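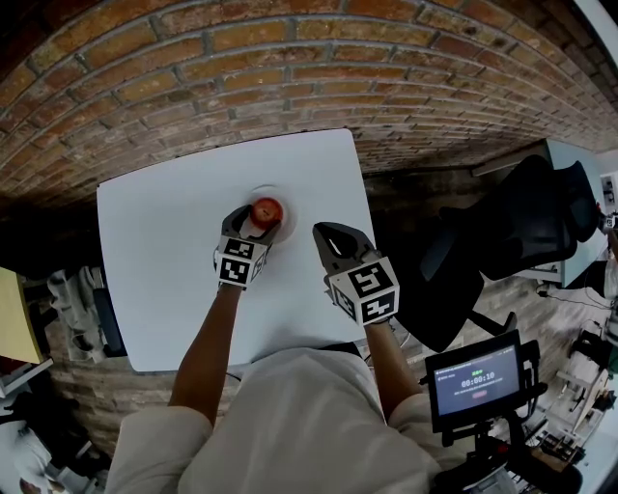 Fig. 9. Red apple, white plate, white table, brick wall.

Setting up the one-apple table

Okay, first real set-up! I start everybody on a single apple and a plain plate in the Callia drawing kit, and I still do this one myself when I'm rusty (which is more often than I'd like). You'll want your kit pad, two pencils, an eraser and whatever small table you can walk all the way around.

1. Put the table where you have a wall with some color or texture behind it. I love brick for this. The white tabletop stays bright against it and you get an easy line to measure from.

2. Wipe the plate and set it down on the table. Round and white is what I use, with no pattern on the rim. A patterned plate will eat your whole afternoon.

3. Pick your apple. Go for a red one with some streaks and a stem still on it. Hertta Huttunen, who tested the first draft of this guide for me, used a green one and had a perfectly nice time, but the shading chart on page 13 is worked out for red.

4. Set the apple on the plate and turn it slowly until you find a side you like. Take your time here!

Note: If it keeps rolling, turn it a little and try another spot on its base. Please don't slice the bottom flat. It browns, it leaks, and then you've got a sticky plate.
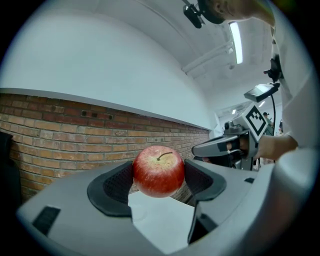
Fig. 10. Stem, dimple and the paler patch at the top.

5. Now get in close and look at the top before you draw anything. On mine the stem is short and brown and curves up out of a shallow dimple, with a yellowish-green patch around it. The skin has little light speckles too, but leave those for last (or skip them, I often do).

6. Find the highlight. Mine sits on the upper left. Leave that bit of paper clean from the start, as the kit eraser won't get you all the way back to white.

7. Sit down, set a timer for 15 minutes and sketch the big shapes only: plate, apple, edge of the table. Stem last.

Caution: Don't spray fixative anywhere near fruit you plan to eat. Take the drawing outside, or at least into another room with a window open.

Caution: Daylight moves. If you stop for lunch, expect your shadows to be somewhere else when you get back, and start a fresh sheet.

When you've got one you can live with, give the apple a quarter turn and go again. I usually get around nine sketches out of one apple before I give in and eat it.

Search this guide Enter a word Go

Callia Drawing Kit Guide | Questions? Write to Yolanda Espinoza at Callia | © Callia | Back to top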